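Cavska's trade minister said the government will keep its border fee on Prusturon timber until the two sides sign a permanent customs agreement, and that talks on a text will resume in January.

In an interview at the ministry on September 24, 2026, the minister rejected the claim that the fee was introduced to punish Prusturon for closing the Nasr crossing to trucks last winter.

“The fee was in our budget before the crossing was closed,” the minister said. “You can call it bad timing. I would accept that. But it was passed by parliament, and only parliament can remove it.”

The fee stands at 5 percent. Sawmill owners in the Maseo valley say it has raised their costs and that 2 mills have already cut shifts. The minister did not dispute this and said 33 companies had applied for relief payments. 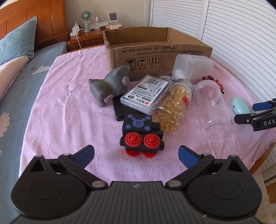 A toy robot and a toy dog on a pink bedsheet.

Asked whether families near the border were paying for a dispute between capitals, the minister paused before answering.

“They are paying part of it, yes. I grew up in Maseo and my relatives tell me this on the phone every week. We set aside money for those households and it was slow to arrive — that was our fault.”

According to the ministry, 588 households have now received the support.

On the agreement itself, the minister said most of the customs chapters were closed. What remains is the question of who inspects cargo at Nasr. Prusturon wants its own officers on both sides of the bridge, a demand the minister called “not possible under our law.”

“We have offered joint teams. We are still waiting for a written reply.”

The minister would not say whether the prime ministers plan to meet before the talks resume.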